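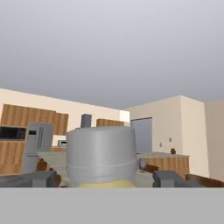
3. Segurança e ensaio em simulação: o que as regras pedem e o que deixam de fora

Apontamentos da unidade curricular de Robótica de Serviço. Versão de junho de 2022. Substituem a folha de fevereiro, que tinha um erro na secção 3.4.

3.1 De onde vêm as regras

As normas para robôs foram escritas a pensar na fábrica: célula vedada, operador formado, peça conhecida. Quando se passa para a cozinha de uma casa, quase tudo isto desaparece, e o que se costuma fazer é citar a norma industrial e seguir em frente. Desconfiem. Uma referência normativa no relatório só vale alguma coisa se disserem qual o requisito e como foi verificado. "Desenvolvido de acordo com as boas práticas" não é um requisito.

Para instalações industriais continuam a ler a ISO 10218, partes 1 e 2. Para robôs de assistência pessoal, a ISO 13482. Para a apreciação do risco em geral, a ISO 12100. Leiam o âmbito de cada uma antes de a citarem; metade dos trabalhos do ano passado não o fez.

3.2 O ensaio em simulação

O exercício de base é o do tacho: cozinha simulada, garra de dois dedos, um de cada lado de um tacho cinzento com tampa. Parece simples e por isso é mau conselheiro. O tacho simulado tem a massa que alguém escreveu num ficheiro. A tampa pode estar soldada ao corpo ou ser um objeto à parte, e pela imagem não se distingue. O atrito entre dedo e superfície é um número, muitas vezes o que vinha por omissão.

Antes de correrem qualquer ensaio, registem:

- massa do objeto e origem do valor (medido, catálogo, inventado);
- coeficiente de atrito e modelo de contacto;
- se a tampa é corpo rígido independente;
- força máxima de fecho da garra;
- passo de integração do simulador;
- variação aplicada à posição inicial, se houver.

Um campo preenchido com "por omissão" é aceitável. Um campo em branco anula o ensaio.

3.3 Quantas repetições

O guia de laboratório da Astex pede 100 repetições por tarefa. O da Temach pede 2,000 (grafia do original; leia-se dois mil). Nenhum dos dois justifica o número. Suspeito que o primeiro seja o que cabia numa tarde e o segundo o que cabia num servidor.

O que interessa é o que se varia entre repetições. Dois mil ensaios com o tacho no mesmo sítio e a mesma semente aleatória são um ensaio. Se variarem pose, massa e atrito de forma declarada, 100 já dão para discutir. Apresentem sempre o número de falhas e o tipo de cada falha. Uma taxa de sucesso sozinha não será corrigida.

3.4 O caso Kellness

Lido na aula, resumo aqui. A Kellness apresentou um relatório com 927 ensaios simulados de preensão sem nenhuma colisão registada. Na revisão percebeu-se que o detetor de colisões só vigiava o punho e os dedos. Os segmentos do braço podiam atravessar a bancada sem que nada ficasse escrito. (Na folha de fevereiro eu dizia que o detetor estava desligado. Estava ligado, mas mal configurado, o que é mais difícil de apanhar.)

Numa cozinha há muito em que bater além do objeto da tarefa: cadeiras, ilha, armários. Verifiquem que cada um tem geometria de colisão e não apenas malha visual. Façam o teste ao contrário: mandem o braço contra a cadeira e confirmem que o registo se queixa.

3.5 Da simulação ao robô

A lista de passagem da Lahtinen tem 4 pontos e é a menos má que conheço:

1. Limites de velocidade e de força impostos no controlador do robô, fora do código da tarefa.
2. Paragem de emergência experimentada no próprio dia, com o braço em movimento.
3. Primeira execução sem objeto, a velocidade reduzida.
4. Primeira execução com objeto vazio e frio.

Falta-lhe um critério para voltar atrás. Acrescentem o vosso, por escrito, antes de começar. Se for decidido depois da primeira falha, vai ser generoso.

Falta-lhe também qualquer palavra sobre pessoas. A simulação usada nesta cadeira não modela ninguém a passar entre a ilha e a mesa, nem uma criança a puxar uma cadeira. Nada do que medirem nela serve para afirmar que o sistema é seguro na presença de pessoas, e essa frase, se aparecer nas conclusões, desconta.

3.6 A entregar

Ficha de parâmetros da secção 3.2, registo completo das falhas e uma página a criticar uma regra à escolha dos guias da Astex ou da Temach. Tem de ser uma regra que tenham tentado cumprir. Os ficheiros de configuração vão em anexo, na versão exata que correu.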